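How to Make Bread Crumbs From Leftover Bread

I started saving my bread ends years ago, back when we lived over the bakery in Akyol and came home with more loaves than any household could eat. The bag in the freezer has never been empty since, and I'm glad of it every time I make meatballs.

Any plain bread will do. Tear it up, spread it on a baking sheet, and let it sit out overnight if you have the time. If you want crumbs for supper tonight, you can toast the slices first and let them cool all the way before you crush them.

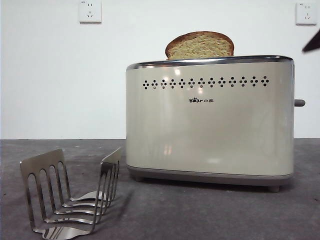
Firnero wrote in to say that rye works too, but it browns faster and wants a lower oven, and that she keeps hers in a separate jar for topping cabbage. I've tried it since and I agree - it's lovely with a little butter.

For the oven way, heat it to 222 degrees and leave the bread in for 56 minutes, turning it once at the halfway point. It should snap when you bend it. If it gives at all, put it back for a few more minutes and check again.

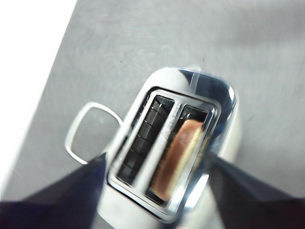 Once it's cool, drop the pieces into a sturdy bag and go over them with a rolling pin, or give them a few short pulses in the food processor. I like mine a bit uneven, with some coarse bits left in for the top of a casserole. Store them in a jar with a tight lid and use them up within the month, or freeze them if it's July and your kitchen is as sticky as mine. 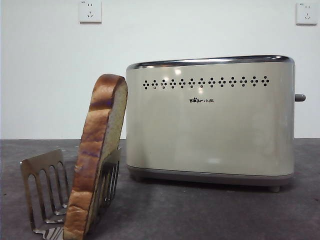 Toaster and a thick slice of bread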